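Threads > Home and DIY > Stairs and landings

Saturday, and I've finally given the upstairs landing the attention I've been promising it since July. It's the first thing you see coming out of the bedrooms, and I do love it, dust and all.

The handrail is the bit I'm fondest of. It's long and dark, with a very slight curve, and my neighbour Zoltán Csizmadia reckons whoever fitted it knew their job. He ran his palm along the whole length and went quiet, so high praise!
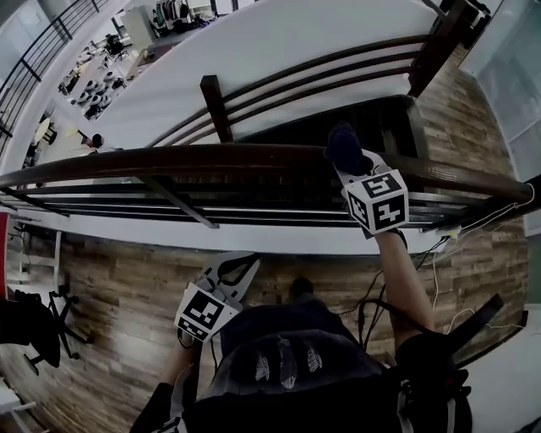
How do you clean a dark wooden handrail without leaving it streaky?

Wring the cloth out until it's barely damp, wipe along the grain in long strokes, then go straight over it with a dry one.

The thin metal rails underneath are slower going. I do them with an old sock over my hand, one at a time, with the radio on and a cup of tea on the top step – 10 minutes if I behave, a good deal longer if there's a play on.

Next job is the white cables. They come down from the handrail and along the floor in a proper tangle, and I'd like them clipped neatly before my sister visits. Has anyone used the Kovik clips? I'd rather not drill.

The floor only wants a sweep, bless it. Those mixed browns and greys forgive nearly everything – I'll do the white edge tomorrow with a soft brush.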